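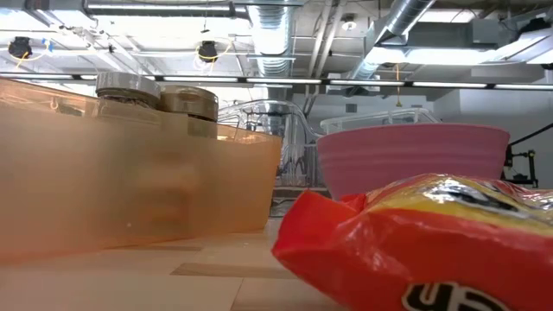
Esgate Museum of Ritual and Folk Art
Minutes of the Exhibitions and Collections Meeting
4 January 2023

Present: the Chair, the Curator of Ceremonial Arts, the Registrar, the Conservator, the Head of Education, one representative of the Gonton Historical Society. Apologies were received from the Head of Development.

1. Minutes of the previous meeting
The minutes were approved with one correction. Under item 4, "burial masks" should read "harvest masks."

2. Harvest masks from the Lombardi bequest
The Curator reported that cataloging of the Lombardi bequest is complete. It comprises 47 carved masks, of which 28 are considered fit for display. The remainder show flaking paint or old insect damage and will stay in storage until treated. The Conservator asked that no mask be hung by its original cord. Agreed.

The Curator proposed that the masks be shown in the order in which they were worn during the harvest procession, beginning with the Sower and closing with the Old Woman of the Stubble. The Chair asked whether the order was documented. The Curator replied that the donor's notebooks give it for two separate years, and that the two lists differ only in the placing of the Fox and the Miller. It was agreed to follow the earlier list and to mention the difference on the wall panel.

3. Wall texts
Draft texts were circulated in advance. Members found the introductory panel too long and asked that it be cut to 100 words. The phrase "primitive belief" is to be removed wherever it occurs. The Head of Education requested that the story of the Sower's descent under the field be told in full on one panel, as school groups will ask for it. The Curator will supply a revised text. 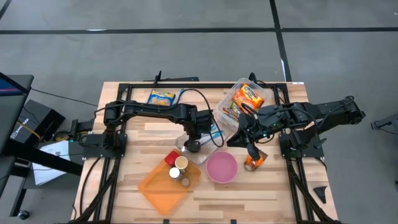
Gonton Historical Society objected to the word "myth" in the exhibition title, on the grounds that families in the district still speak of the procession as something their grandparents did and would not recognize it under that name. After discussion, the working title was changed to "The Sower's Road: Masks of the Harvest Procession." The Registrar will amend the loan paperwork accordingly.

4. Loan request from Jolleck
The Jolleck Gallery has asked to borrow 10 masks following the close of the exhibition. The Conservator had no objection in principle but wished to see a humidity report for the gallery's lower floor. Decision deferred until the report is received.

5. Other business
The Registrar noted that two drawers in the textile store are still without labels. To be corrected before the next meeting.

6. Next meeting
To be held in March, in the Reading Room. Revised wall texts are to reach members one week beforehand.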